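3.2 Where small items are kept at home

The household survey was carried out in Bradulcombe between April and June. Forms were left at 1572 addresses and 839 were returned, of which 28 could not be used. The results below are based on the remaining 811 households. Each household was asked to name the place where it keeps small things that have no fixed use in any one room, such as spare keys, batteries, sachets, stamps and charging leads. Respondents could give only one answer and were asked to choose the place they would look first.

Kitchen drawers were the most common answer in every age group. Open storage, meaning trays, bowls, shelves and divided boxes without a lid, came second. Closed boxes and tins were named mostly by people over sixty, several of whom wrote in the margin that the tin had belonged to a parent. We did not ask about this and have not tried to code it.

For the purposes of the survey, a divided organiser is any open unit with fixed compartments that can stand on a table or desk (Figure 4). It was counted apart from trays and bowls, as the earlier work in Semero suggested that people treat the two differently. Dimaculangan found that trays were emptied and sorted a few times a year, while the compartments of an organiser tended to keep whatever had been put in them first.

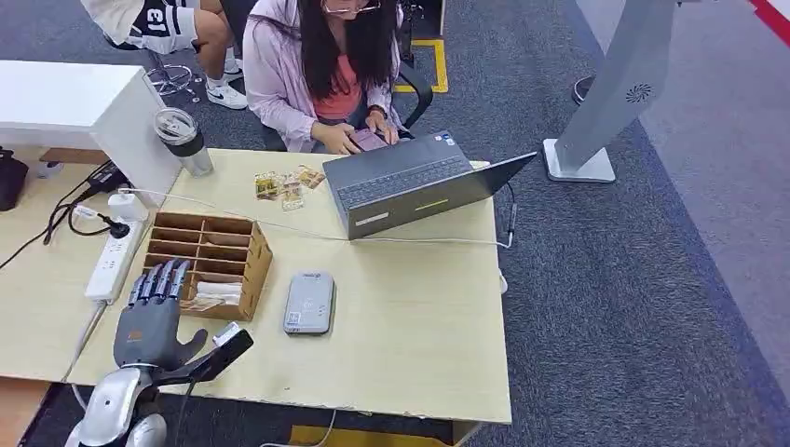

Figure 4. Wooden desk organiser with open compartments, some of the front ones holding small items.

Our own findings agree with this only in part. Among the 83 households that named a divided organiser, most said that they knew what was in the upper compartments and were less sure about the lower ones. Paper packets and sachets were mentioned often. Several people said that they had stopped using some compartments altogether but had not cleared them out.

Household size made little difference to the answers. Length of residence mattered more. People who had moved within the past two years were more likely to name a single place without hesitation, and those who had lived at the same address for a long time often crossed out one answer and wrote another. The same pattern was reported for Clestodska, although the form used there allowed two answers and the figures cannot be compared directly.

The interviews described in Section 3.3 were used to follow up these points. Marites Dimaculangan carried them out in the respondents' homes, using a shortened form of the Semero question list.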